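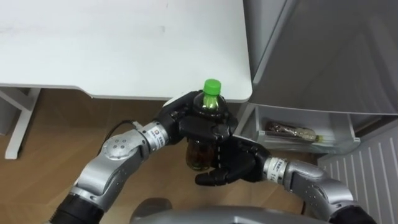 Gion Sutter told the Skistwood council that the shire's container refund scheme should not pay out on bottles with the cap left off, and the revised rules adopted in May follow that advice in part. Capped and uncapped bottles will both earn the standard refund, but depots must now log them in separate streams.

Under the rules, lids go through a different wash line at the Kondow sorting plant. Loose lids smaller than 70 millimetres fall through the primary screen and are currently sent to landfill. Lids fixed to a bottle stay with it until the granulator, where the two plastics are parted by flotation.

The plant handled 289 tonnes of drink containers last financial year. Its operator, Savolainen, has asked for 2 years to fit a finer screen, and the council has granted the request on condition that landfill volumes are reported each quarter.

Residents are asked to empty bottles, screw the cap back on and leave labels in place. Crushed bottles will be accepted if the barcode can be read. The depot on Jakard Road closes at 4 pm.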